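Materials and Small Storage, Unit 3 handout
Instructor: Ilham Tjoa
June 26, 2018

Topic: Bins, and what they put up with

Last unit we did shelves, and several of you wrote very moving paragraphs about shelves. Now we go down a level, to the open bin. A bin is a floor and four walls, and it will still find ways to disappoint you.

Terms you need
Floor: where the load sits and gets dragged.
Wall: what the load hits on the way in and out.
Finish: whatever was put on the metal so it would look nice in the Pollness catalog.

Reading wear
Scuffs on the floor tell you about sliding. Chips on a wall usually mean knocks, and the important thing is their outline. A jagged edge with darker paint underneath means the top layer has let go and the one below has not — yet. Streaks that run up and down suggest things being lifted along the wall, though I have marked down plenty of confident essays on this point. Write "suggests."

Color is the weakest evidence you have. A reddish mark could be rust, paint, or lunch. The Brirneck reading lists 47 causes of staining, and you are responsible for none of them on the final.

Compare all the walls before you judge one. They seldom age together, and the worst is the one everybody photographs.

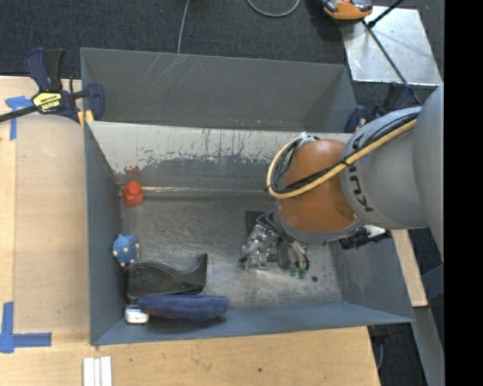

Fig. 2. Open gray bin on a light wooden tabletop. Note the scuffed metal floor and the chipped rear wall against the smooth left side.

For next time
Read the Jorkidetti chapter on coatings, skipping the poem. Find a used bin at home or at work and write up its floor and one wall, 1000 words at most. Those of you who handed in a bathtub in February: I remember, and it was a good bathtub, but please bring a bin.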